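# 第5回 卓上物体の認識から把持計画まで

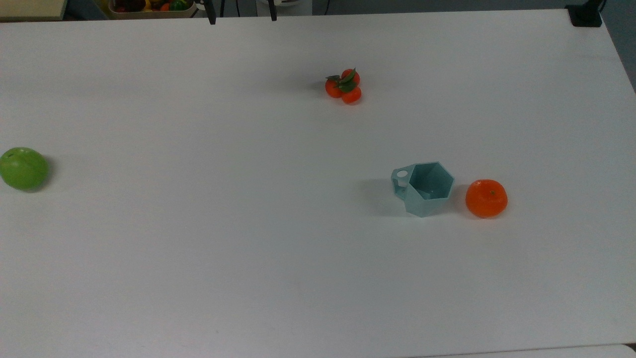 担当・文責:Crisanto Agbayani|ロボットソフトウェア演習|配布 7/27/19

今回は、頭部カメラの画像1枚から把持候補を出し、それを腕の軌道につなぐまでの処理を扱う。前回までのカメラ校正と座標変換は済んでいるものとして進める。演習で使うパッケージは前回と同じ Sulance(認識)と Trurkus(計画・実行)である。版を上げた人は、設定ファイルの書式が変わっているので配布リポジトリの README を先に読むこと。

## 1. 処理の全体

1. カメラ画像と深度画像の取得、時刻の照合
2. 作業面(テーブル平面)の推定
3. 平面上の点群の切り出しと物体ごとの分割
4. 物体ごとの把持候補の生成
5. 候補の順位付けと衝突判定
6. 軌道生成、実行、監視

1から3までが Sulance、4から6までが Trurkus の担当である。両者のあいだは物体リストという一つのメッセージでやりとりする。物体リストの各要素には、ID、重心、外接直方体、点群、ラベル、ラベルの信頼度が入る。ラベルは空でもよい。計画側はラベルがなくても動くように書く。

## 2. 作業面の推定

RANSAC で平面を一つ当てはめる。反復回数の既定値は 80、内点とみなす距離のしきい値は設定ファイルの `plane_tol` で与える。

白い無地の天板では注意が必要になる。ステレオ方式の深度センサは模様のない面で対応点が取れず、天板の中央に深度の欠けた領域ができやすい。欠けた領域が大きいと、当てはめが天板の縁や物体のまわりの点に引きずられる。対策は次のどちらかでよい。

- 校正時に求めた天板の姿勢を初期値とし、法線の傾きに上限を設ける
- パターン投光を有効にしたうえで、欠損画素を平面推定から除く

平面が決まったら、作業領域を多角形で切る。冒頭の画像では、天板の奥に果物や野菜の入った浅いトレイが見える。トレイの中の品物も色と形だけを見れば立派な把持対象になるので、多角形で切らずに検出器へ渡すと物体リストに混ざる。奥の縁に付いた黒いクランプ状の部品も同様で、こちらは把持対象から外すだけでなく、障害物として衝突モデルに登録しておく。

画像の上端からは、グリッパの指とみられる黒い棒が2本入っている。自分の腕が写る場合は、関節角から腕の形状を画像に投影し、その範囲をマスクする。マスクは投影形状より少し太らせる。投影に使う関節角は画像と同じ時刻のものを補間して求めること。最新値をそのまま使うと、腕が動いているあいだだけマスクがずれる。

## 3. 物体の分割

平面より上の点をユークリッド距離でまとめる。1クラスタの最小点数は 287 とする。これより小さいものは雑音として捨てる。

しきい値の選び方で結果が変わる箇所が二つある。

**近接した物体。** マグカップと、そのすぐ右の1個のオレンジ色の柑橘は、すき間が狭い。クラスタ間距離を大きく取ると一つの物体にまとまり、外接直方体の中心がすき間の付近に来る。そのまま上から指を下ろせば両方に触れる。この組は色の差が大きいので、点群の距離に色の差を加えた重み付き距離を使うと分けやすい。重みは `color_weight` で与える。

**つながった物体。** 奥の柑橘は三つが一まとまりで、上に葉が付いている。実だけを見れば三つ、房として見れば一つである。どちらが正しいかは作業指示で決まるため、分割器の段階で決めてはいけない。Sulance では親子関係を持つ物体リストを出せるので、親に房全体、子に個々の実を入れる。葉は実の一部を隠しており、隠れた実は球の当てはめで半径が小さめに出る。球の当てはめでは、見えている点の割合も一緒に出力する。

影にも触れておく。白い面に落ちた薄い灰色の影は、色だけで前景を取ると物体の一部に数えられる。高さを併用すれば除ける。マグカップの左側の影は取っ手と同じ側に出ているので、色だけの分割では取っ手の輪郭が崩れる。

## 4. 把持候補の生成

平行二指グリッパを仮定し、上からの把持を基本とする。候補は物体座標系で生成し、最後にロボット座標系へ直す。

### 4.1 球に近いもの

リンゴと単独の柑橘は球で近似し、中心を通る鉛直軸のまわりに手首を回した候補を並べる。球であればどの角度でも閉じ幅は同じなので、順位は周囲との余裕で決まる。マグカップの隣の柑橘では、二つを結ぶ方向に指を開くと、片方の指がすき間に入らなければならない。結ぶ方向と直交する向きに指を開く候補が上位に来るはずで、来ない場合は余裕の計算を疑う。

リンゴは画面の左端で一部が切れている。見えている部分の重心は、本来の中心より右に寄る。画像の境界に接したクラスタには `truncated` の印を付け、その物体は把持対象にせず、視点を変えて撮り直す処理に回す。

### 4.2 マグカップ

胴は六角形の角ばった形で、底に向かって少し細くなる。候補は次の3種類を生成する。

| 種類 | 接触する場所 | 主な確認項目 |
|---|---|---|
| 縁 | 壁の内側と外側 | 壁の厚み、指先の挿入深さ |
| 胴 | 向かい合う平面 | 開き幅、壁の傾き |
| 取っ手 | 取っ手の両側面 | 持ち上げ時の回転 |

胴をつかむ場合、指の面と胴の面を平行にそろえる。円筒で近似すると、この向きの情報が失われ、指が角に当たる候補も同じ点数になる。外周の断面を多角形で近似し、向かい合う辺の組ごとに候補を作ること。壁が下ほど狭いので、つかむ高さによって接触面の法線が少し変わる。取っ手には丸い穴があるが、今回の演習では穴に指を通す把持は扱わない。

### 4.3 房

親物体としてつかむときは、全体の外接直方体の短い辺の方向に指を閉じる。葉の点は衝突判定で硬い障害物とせず、低い費用を与えるだけにとどめる。硬い障害物に入れると、上からの候補がほとんど消える。

## 5. 順位付け

各候補の点数は次の式で計算する。

```
score = w1 * contact + w2 * clearance - w3 * joint_cost - w4 * uncertainty
```

`contact` は接触面の法線と閉じ方向の一致度、`clearance` は周囲の物体までの最短距離、`joint_cost` は現在姿勢からの関節移動量、`uncertainty` は見えていない部分の割合である。四つの値は正規化してから足す。正規化の範囲を画像ごとに取り直すと、別の画像の点数と比べられなくなるので、固定値を使う。

逆運動学は上位 11 候補だけについて解く。すべて失敗した場合に限り次の組へ進む。

## 6. 実行と監視

接近、閉じ、持ち上げの3段階に分け、段階ごとに中断条件を置く。接近中は手首の力、閉じでは指の開き幅、持ち上げでは開き幅の変化を見る。物体が手前のカメラ画像から消えたことだけを成功の根拠にしてはならない。腕に隠れただけの場合と区別がつかない。

## 7. 演習課題

配布データは 354 組の画像と深度で、Liltmont と Baloch の二つのフォルダに分かれている。Liltmont を調整用、Baloch を評価用とし、評価用のデータでしきい値を調整しないこと。

1. `color_weight` を 0 から段階的に変え、近接物体が分かれる範囲を求めよ。
2. 境界に接した物体を除く処理を実装し、除く前後で重心の誤差を比較せよ。
3. マグカップの胴を円筒で近似した場合と多角形で近似した場合について、上位候補の向きを図示せよ。
4. 房を親物体として扱うときと子物体として扱うときの物体リストをそれぞれ出力し、計画側で必要になる変更を述べよ。

提出物はソースコード、設定ファイル、結果の図を入れた報告書とする。乱数の種は設定ファイルに書き、同じ結果が再現できる状態にしておくこと。次回は課題2の結果を使い、視点の選び方に進む。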